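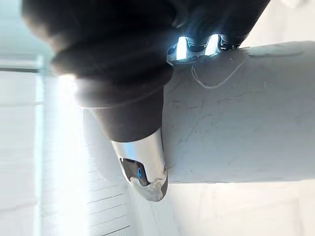

Gripper and Wrist Camera Rules: Frequently Asked Questions
Vostwood Handling Lab, shared robot cells

Who do these rules apply to?
Anyone who runs, teaches or cleans a robot hand in the shared cells, including visitors from Rodell and students on placement. If you only review recordings at a desk, you need the section on recordings and can skip the rest.

Are these rules a replacement for the safety standard?
No. The risk assessment for each cell comes first and is kept in the binder at the cell door. These are house rules that sit under it. If the two disagree, follow the risk assessment and tell Ghada Matar.

When do I have to check the finger sleeves?
Before the first grip of a session and again after any collision stop. Look for splits in the folds, loose edges where the sleeve meets the metal, and grit stuck to the surface. A torn sleeve means the hand is out of service. Do not tape it.

Can I run without sleeves?
Only for calibration, with nothing in the grip, and only if it is written in the cell log.

How do I clean the metal fingertips?
Use a dry lint-free cloth. If that doesn't do it, dampen the cloth with water. No solvent, and nothing pushed into any opening in the tip. Power the hand down first.

Which test objects are allowed?
Anything on the object list. Objects brought from home or from the Parnport site have to be added to the list before use. Felicidad Umali approves additions, usually the same day.

My object has scratches and scuffs. Do I have to replace it?
Not for surface wear. Light scratches are normal on objects that get gripped all day. Replace an object if it is cracked, has a sharp edge, or no longer keeps its shape. If you are comparing results between sessions, use the same piece each time and note its condition in the log.

How many grips can one object do?
We set the limit at 200 for hard plastic and painted parts. After that it goes back to the shelf for inspection. Soft objects are inspected after every session.

What speed should I use near a person?
Use the reduced speed setting whenever someone is inside the marked line. Hands stay out of the grip area while the drives are on, even at reduced speed. To free a stuck object, stop the cell, wait for the drives to go off, and then open the fingers by hand.

Do wrist camera recordings need consent?
Yes, if a person could be recognized in them. The forms are in the tray by the sign-in sheet. Check what is behind the work area before you start, including doors and windows.

Can I delete bad recordings?
No. Mark them as rejected and give a reason. Blurred or overexposed clips are still kept, and dropped objects are not a reason to reject a clip.

Who do I call about a fault?
Ovidiu Dumitrescu, extension 481. Leave the cell stopped and the tag on until he has cleared it.

When were these rules last changed?
6 March 2026. The sleeve check after a collision stop is new. The next review is in December.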